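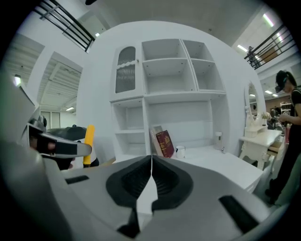 A white desk with a shelving unit above it. Two books stand upright under the open recess, beside a small mug.

A desk with hutch is a piece of furniture in which a writing surface is combined with a cabinet or shelves standing above its back part. It is used in bedrooms, studies and small flats, where one wall must serve both for work and for storage. In some regions the upper part is called a desk top unit or simply "the uppers".

Construction

The upper part is usually divided into compartments of different sizes. Small open compartments, known as cubbies or pigeonholes, are placed high, and the space directly over the desk surface is left open, so that the user has room for books, a lamp or a screen. This open space is called the recess. Many models also have a narrow column of shelves at one side.

Doors, if there are any, mostly cover only one section. They can be solid or have a glass panel. Ribbed and frosted glass are both common, as they let light through but hide the contents. An arched top on the door, or a scalloped trim over it, belongs to the so-called cottage style, which is often painted white.

Panels with rows of small holes allow the shelves to be moved up or down. Other holes are for screws, and may be closed with plastic caps in the same colour as the panel. In the Merkow pattern, sold in parts, the side panels are drilled the same on both faces, and therefore the door can be hung on the left or on the right.

History

Desks with an upper cabinet were made by joiners in Erholm for schoolmasters' houses. These early pieces were heavy and were fixed to the wall for good. The Dobson workshop in Omville later made a lighter form, 89 cm wide, with the upper part lifted off for transport. It was offered with 8 compartments or 9, and stayed in the catalogue for 43 years.

Use

Things in daily use – a mug, a pencil pot, the book which is being read – are normally kept on the desk surface, within reach of the hand. Books may be stood against the back of the recess without a bookend if they are few. The high cubbies are less easy to reach when sitting and are more suited to boxes and papers.

A tall unit should be fastened to the wall, also when it seems to stand firmly.

See also: Bureau; Secretary desk; Pigeonhole; Wall unit

This page was last changed on Nov 30, 2025.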